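Junotville Community Board > Home & Hobby > Desk lamp bulbs, what are we all using

dustjacket_Don
Moved the model ship corner into the spare room and the old bulb makes everything look like soup. The package says 3,000 K, and my wife says that's "cozy." Cozy is fine until you have to tell cream paint from white paint. What are you folks running for close work?

pennywhistle
Go to 4,000 at least. Warm bulbs are for restaurants that don't want you to see the fish.

FFigueiredo
Disagree with Penny, as is tradition. I do my bookkeeping and all my letter writing under a warm bulb and my eyes last twice as long. Get a shade you can aim and put it on the side you don't write with. Mine is one of the little red-based ones. 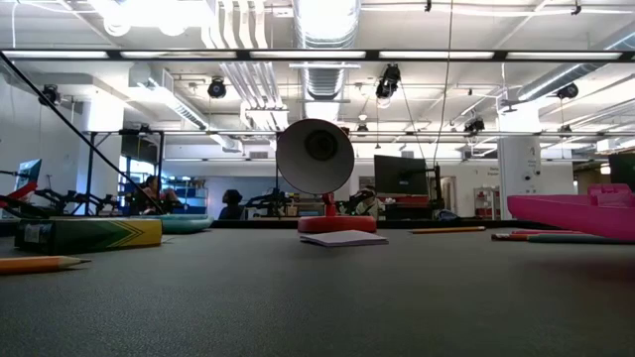 Small lamp, round red base, notepad in front.

I sketch under it too, before anyone asks about color.

pennywhistle
You sketch in pencil, Filipa. Gray is gray under anything.

FFigueiredo
I own colored pencils. Several have even been sharpened.

dustjacket_Don
Does the shade get hot? My last one took the hair off my knuckles.

FFigueiredo
It did with the old bulb. LED in there now and it's fine.

cundley_mike
Whatever you buy, skip the hardware place in Cundley. I got two "identical" bulbs there and one is the color of weak tea. They told me it would settle in. It has been there since July and has settled nothing.

benedita_v
Mike, you bought those from the clearance bin. I was behind you in line.

cundley_mike
The bin did not say "mismatched," Benedita.

pennywhistle
Don, check the CRI number on the box before you worry about the Kelvin. You want 90 or better for paint.

dustjacket_Don
OK, ordered a 4,000 with a CRI of 95. I'm keeping the old bulb for when my wife comes in to look.

FFigueiredo
Coward.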